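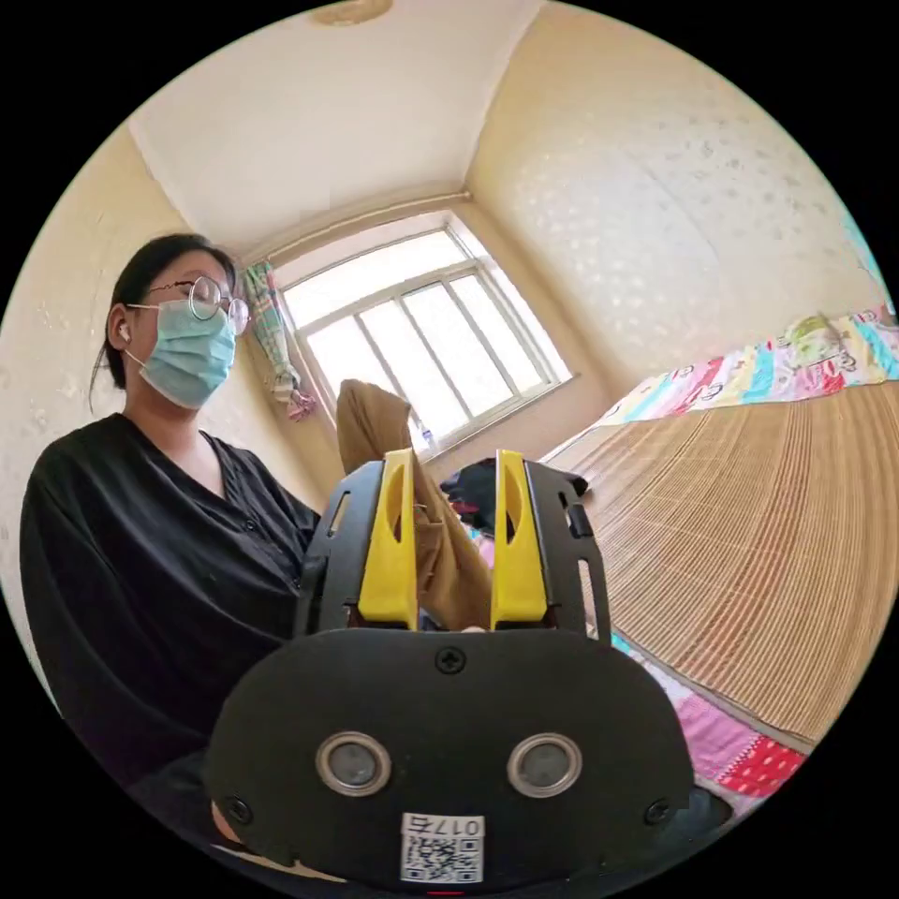
Glasses on, mask on, hair back: Sunday in the back bedroom.

Right, summer bedroom pictures, as promised to everybody who asked after the winter lot (the one with all the blankets!). It's a small room in Bolport with far too many clothes in it, and July is when it gets a proper going-over. The heavy covers go up on top of things, the woven mat comes out, and every top and jumper that has been living on a chair has to be looked at, folded and given somewhere to live. I say "every" — I did lose heart a bit by the socks.

I like a mask for this sort of job. Dust from the back of a cupboard goes straight up my nose and then I'm no use to anyone until teatime. A podcast helps as well, and so does a pot of tea within reach, though not on the bed, please, I have learned that one the hard way and so has a very nice pillowcase.

The mustard top is the star of this page. It's a lovely colour and a complete pest to fold, the sort of thing that looks neat for a second and then slumps over sideways like a tired cat. Beyond it is the patchwork with the cartoon prints, all pinks and blues and yellows, and over on the right there's a bit of the hanging rail: dark green, white, light blue, black. I do like clothes hung by colour, even if it never lasts past Wednesday.

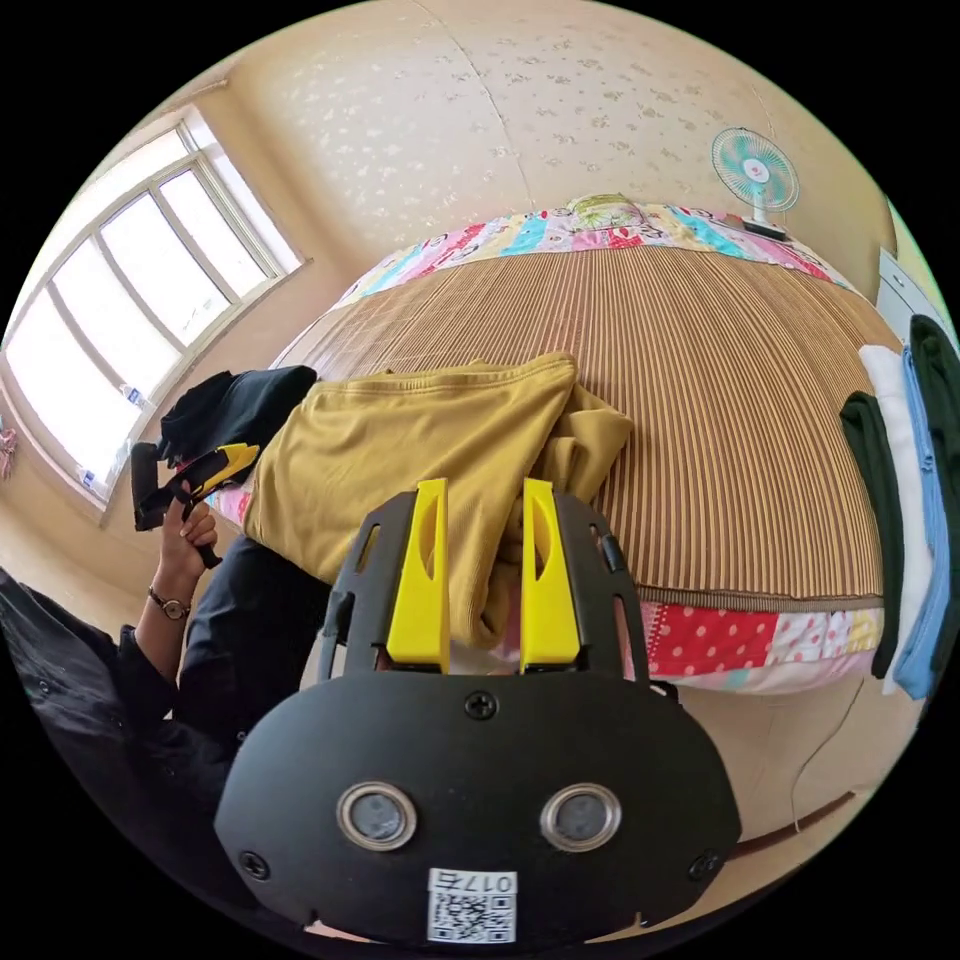 Bedroom > Summer bedding

I could go on about the mat all day. It's ribbed, brown and tan, and if you've never slept on one in hot weather you're missing out, because it stays so much cooler than a sheet. Ours came from the Barrios shop, rolled up in brown paper, and I carried it home on the bus with one end sticking into the aisle. You wipe it down with a cloth that's barely damp, let it air, and that's the washing done. The red spotty bedding peeping out along the near edge can stay as it is, I think. It cheers the place up.

Folding on the bed is the only way I can manage it. I've tried the table (too small) and the floor (my knees!), but the mat gives you a nice firm surface and you can pull a sleeve out flat without the whole cover coming with it. Lay the top face down, sleeves in, sides in, and then up from the hem. With anything thick I stop at halves, as a third fold only makes a lump that
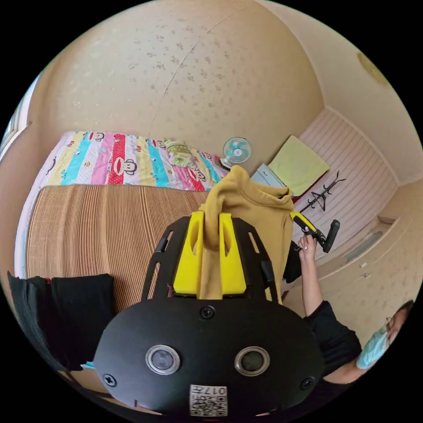 won't sit in a drawer. I gave a whole pile 15 minutes on a timer once and was quite proud of myself until I opened the drawer the next morning. Better to go slowly and have the radio on.

The other thing I've stopped doing is buying boxes. There was a set of Sterix ones, 75 pence each at the market, and I bought far more than I needed and then had to find somewhere to keep the boxes. A rail, a few hooks and a fan for the hot nights will do for a room this size. The little green pillow stays too — it goes with nothing and I'm very fond of it.

Next on the list is the cabinet, which I am putting off, and after that the winter coats, which want a good brush before they go away. If anyone has a cure for a drawer that sticks in damp weather, do write in. I've tried candle wax and it was only all right.

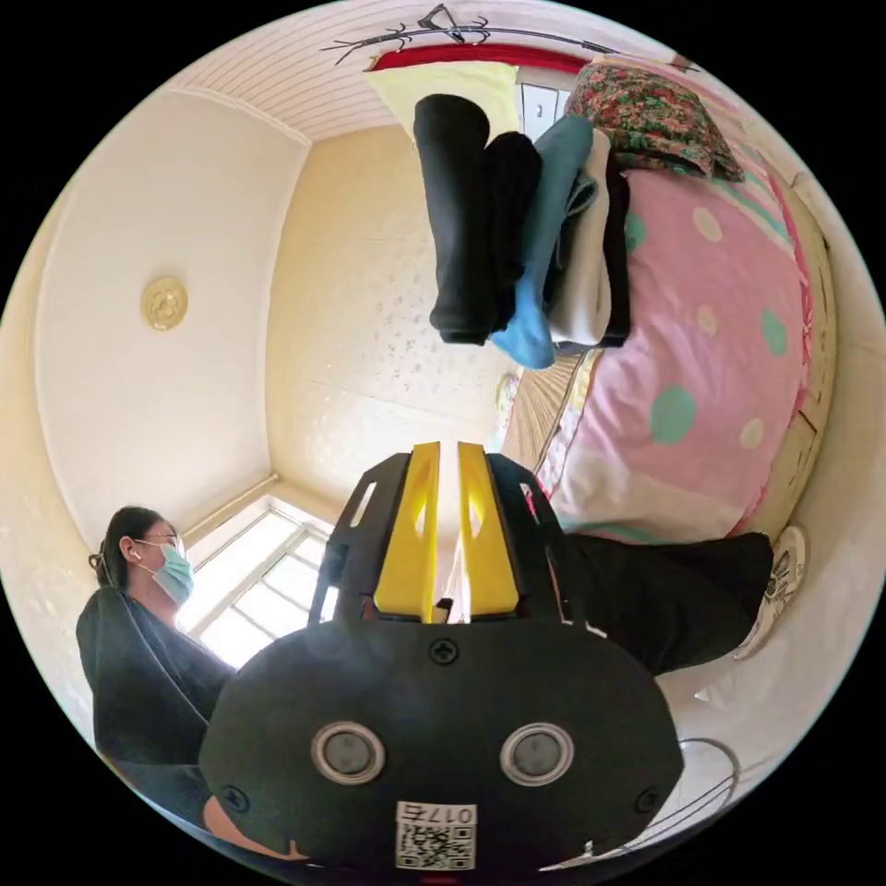 Lovely strong daylight at the window, and the white slatted ceiling overhead.

More galleries
The winter bedroom, blankets and all
Hanging rails, big and small
Itance market: baskets, mats and baking tins
Two ways with a patchwork quilt
Coat hooks and where to put them
The kitchen shelf, before and after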